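Stop grading the last frame

By Lindiwe Sithole
18 May 2026

Most teams that test manipulation software in a simulated kitchen score it the same way. The episode runs, the simulator looks at where things are at the end, and it writes down a pass or a fail. I did this for years at Grusine and I now think it does more harm than good. It tells you which version of the planner to ship and almost nothing about what to fix.

My objection comes from one job. In February we were moving a task planner from its old skill library to a new one called Akis. The planner takes a short instruction, breaks it into steps and hands each step to a learned controller. We had 2917 logged episodes across a set of kitchens, all scored at the end state. The new library was slightly worse on the headline number and the plan was to drop it.

Rawan Azar asked to see the failures before we did. She took 143 of them and went through the logs step by step, with the rendered views open next to the planner's own record of what it believed was going on. It took her a good deal longer than anyone had budgeted for.

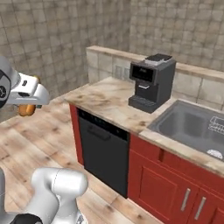

Mid-episode in the red kitchen, with the object in the gripper and the arm clear of the counter.

Take a moment like this one. The gripper is closed around a small orange-brown object and the object is over the floor, well away from the worktop. An end-state check has no opinion about it. The planner, though, ought to hold several beliefs here that can be tested: that something is in the hand, which object it is, and which step comes next. If any of those is wrong, the episode is already in trouble, whatever the final score says.

In a large share of Rawan's failures the controller had done its part. The fault was in the hand-off. The old planner marked a pick as complete when the fingers stopped moving. Akis reported the same event slightly later, after a force check, and the planner had by then given up waiting and asked for the pick again. So the arm let go of something it was holding perfectly well. We had been about to throw out a better grasp routine over a timeout.

The fix was 2 lines in a settings file. I mention that because people expect this sort of story to end with a new model, and quite often the trouble is in the plumbing.

Refrigerators are where I would send anyone who still trusts the final frame. A fridge has doors, shelves, bins and drawers, and each is a separate thing for the planner to keep track of. 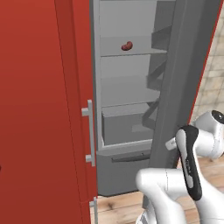 Refrigerator open, a small dark red object on the upper shelf and the gripper low in front of the door.

Ask what a checker should say about this view. If the rule is 'object inside refrigerator', it passes. If the instruction named a particular shelf, it may or may not. If the door was supposed to be shut, it fails. Nor can the view alone tell you whether the arm has yet to reach for the object or has finished with it. Only the step record can answer that, and a single true or false throws the step record away.

Damián Cáceres, who maintains our test runner, disagrees with me on cost. Checks on every step have to be written by someone, they break when the skill library changes, and a wrong check is worse than none. He is right about all of it. We wrote 340 step conditions for the kitchen set and spent weeks finding the bad ones. Some demanded that a door be fully open when half open would have done, and they flagged sound behaviour as failure.

I still think it is cheaper than the alternative. A bad check can be found and mended. A bad headline number gets copied into a slide and then decides what people work on for a quarter.

My proposal is modest. Keep the end-state score, since managers need one figure. Next to it, publish the step at which each failed episode first went wrong, and what the planner believed at that point. Where the belief and the simulator disagree, send the fault to whoever owns the planner. Where they agree and the arm still missed, send it to the controller people. We have worked this way since the spring, and arguments about whose bug it is have become a lot shorter.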